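Software Engineer, Manipulation Planning (cloth and soft goods)
Skallari – permanent, full time

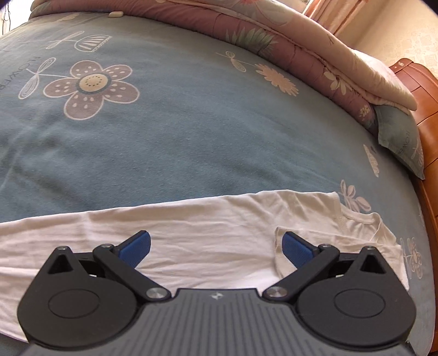 Urho Harju says that a shirt is the most annoying object he has ever had to write a planner for, and that anyone applying should know this before they send a CV. A box has one pose. A shirt has as many as it likes, and half of the sleeve may be folded under where no camera can see it.

Skallari writes software for machines that handle clothing and bed linen. We don't build arms. Our customers bring their own hardware and we supply the part between the camera and the motor commands: perception, grasp selection, motion planning and the tools used to check all three. There are 8 of us in the software team and we are hiring one more.

What you would work on

Most of your time would go on Pirar, our planning library. It takes a segmented view of a garment and returns a short list of grasps, each with an approach path and a jaw opening. It works well on a bare table. It works less well on a bed, where a t-shirt lies on a patterned sheet and both surfaces wrinkle when touched. The jaws have to close on the shirt and leave the sheet where it is.

You would also look after part of Vereck, the replay tool. Vereck loads a recorded demonstration, lines up the wrist camera view with the jaw state and lets you step through the moments before contact. Our current test set holds 1611 demonstrations, of which 1575 load without errors. Finding out what is wrong with the others would be a fair first task.

Other work in the next year:

Correcting wide-angle lens distortion earlier in the pipeline, so that grasp points near the corners can be trusted.
Separating a garment from printed bedding when the print is stronger than the edge of the garment.
Detecting a double grasp, where the jaws have taken both the garment and the layer under it.
Cutting planning time on the small computers our customers use.

What we need from you

Good C++ and good Python. Pirar is written in the first and nearly everything around it in the second.
Experience with motion planning or with visual perception for manipulation. You don't need both.
Some time spent debugging on a real machine as well as in simulation.
Clear written English. We review each other's designs in writing before any code is merged.

Knowledge of cloth simulation would help. So would experience with learning from demonstrations. A degree is not required.

How we work

You would report to Jolien Dierckx. The team is in the office three days a week and at home for the other two if they wish. Test sessions usually start at 10am and finish by lunch – afternoons are kept free of meetings. There is no on-call rota.

The probation period is 6 months. Salary depends on experience and will be stated in writing before the first interview.

How to apply

Send a CV and one page on a planning or perception fault you tracked down, including what you tried first. Code samples are welcome but please keep them short. There are two interviews, one by video and one in the office, where you will work through a Vereck recording with Urho. We pay travel costs for the second.

Applications close at the end of October. Everyone who applies will get a reply.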